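Edau quick how-to: tuning the two-arm plate handoff

Kenna Innes, 2018-12-02

Short version, for anyone picking up the rack task from me. Assumes Flurna is installed and both arms show up in the joint list. If they don't, go read the Moffat setup page first.

1. Load the episode

Open Edau, File > Open log, pick the plate run. Mine has 2,978 ticks. Turn on "head view" and the joint plot, turn everything else off. It gets slow otherwise.

2. Find the grasp window

Scrub to tick 1,159. You want the part with the blue plate up near the rack and left fingers on the rim. Right gripper close to the plate. Check the head view against the plot before you touch any numbers, the plot alone will fool you.

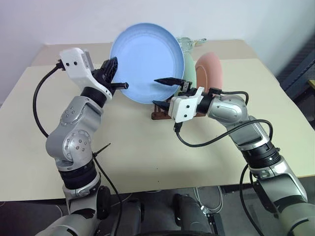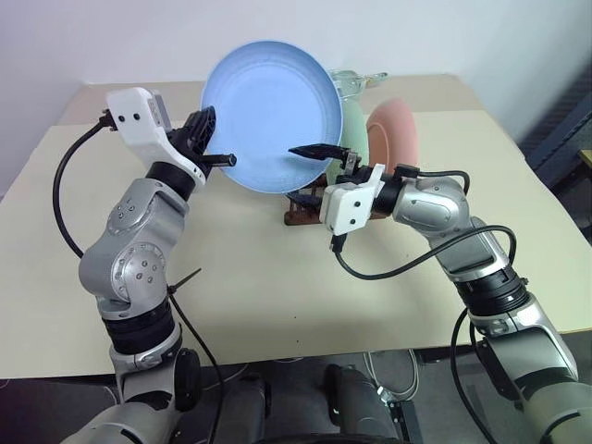 Blue plate near upright, green and pink ones behind it or off to the right.

3. Mask the plates

Run the segmenter on that window only. Three plates, three masks. Green is the hard one, mostly hidden by blue, so the mask comes out as a thin sliver. Fine. Set min area to 54 pixels or it gets thrown out. The clear glass thing at the back: mark as "ignore", depth is junk on it anyway.

4. Split the control modes

Left arm: position hold. Right arm: compliant, and keep it compliant untill the contact flag is set. Both stiff at once and they fight over the plate. Saw this at Clarkside in February, wasted a whole afternoon.

hold_arm = left
follow_arm = right
contact_debounce = 2

5. Replan

Hit Replan, with the rack and the other two plates as obstacles. Check the right wrist path. If it clips the pink plate, raise the approach height a little and go again. Dont touch the left arm path, it's frozen on purpose.

6. Dry run, then save

Play it in sim at half speed. Look for jumps in the wrist joints. No jumps, save as a new config. Not over the old one please.

Still to do: notes on the release step.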